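The Mixer Is Down and the Score Is Up 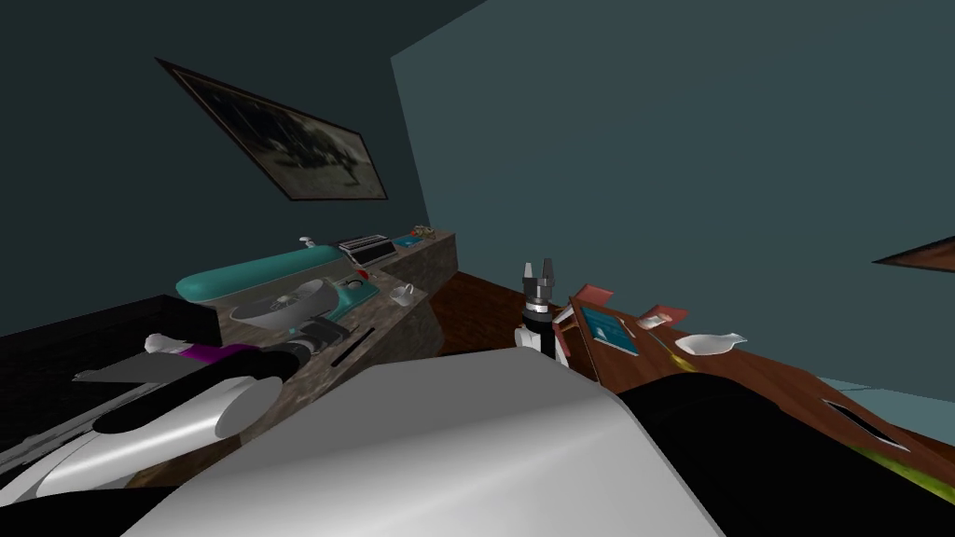 The simulated kitchen from the Stavuva runs, with the stand mixer on its side. Render: Sterard.

By Efe Akinola
February 2, 2019

I have spent a good part of the winter reading papers about robots that do housework in kitchens that don't exist. I've come to like these kitchens. The walls are teal, the counter is stone, and the rent is whatever a graphics card costs to run overnight. What I haven't come to like is the number at the end of the paper.

Take Stavuva, the training method Sterard put out last August. The idea is a good one and I'll say so before I start complaining. You build a simulated kitchen, you put a two-armed robot in it, and you give the robot a small chore, such as moving a cup. Then you shuffle the room and do it over. The robot that learns in a thousand slightly different kitchens should cope better in the next one than a robot that learned a single kitchen by heart. Sterard ran 3,670 episodes and called 1,828 of them successes, a hair under half. For a machine working with two arms in a cluttered room, half is respectable. I know people who do worse before coffee.

My trouble is with the word "success." Under the Stavuva rules, an episode succeeds if the target object ends up where it was told to go. That's the whole test. The rest of the room can look like the morning after a wedding. A stand mixer may be lying flat on the counter with its bowl beside it, and as far as the scoring script is concerned, the mixer isn't anyone's business. It isn't the target. It has no column in the table.

I asked for the end-of-episode logs, which Sterard, to its great credit, shares with anyone who fills out a form. Of the 1,828 successes, 569 ended with at least one large object tipped over that wasn't the object in question. Some of those started out tipped, because the shuffling step drops things in at odd angles and lets gravity sort it out. The logs don't say which. So I can't tell you how many mixers the robot knocked down and how many were down when it clocked in, and neither can the authors, and that seems to me like a thing you'd want to know about a robot before you let it near your mother's china.

The usual defense is that this is research, and research measures one thing at a time. Fine. I've made that argument myself, in a paper I hope you won't look up. But the choice of the one thing matters. A person hired to put away a cup who put away the cup and flattened the appliances would not get a score of one. They'd get a talk.

Custon, a rival benchmark, tries to fix this by docking points for every object that moves more than a little. The robots responded the way anybody would under that kind of boss, and stopped touching things. Their best policy hovers near the counter for most of the episode like a guest who's been told the vase is old. The Eze group went a third way and had people watch the replays and grade them. Slow, costly, and the graders disagreed about what counts as a mess, as anyone with roommates could have predicted. I still think it's the best of the lot.

What I'd ask of Sterard is cheap. Save the state of the room at the start as well as the end. Print 2 numbers in the table: the one we have now, and the share of those successes where everything that began upright was still upright. The second number will be smaller and the press release will be shorter. We'd all learn more from it, and the next group along would have something to beat other than one another's adjectives.

Sterard tells me a new release is planned and that they are "looking at side effects." I've filled out the form again.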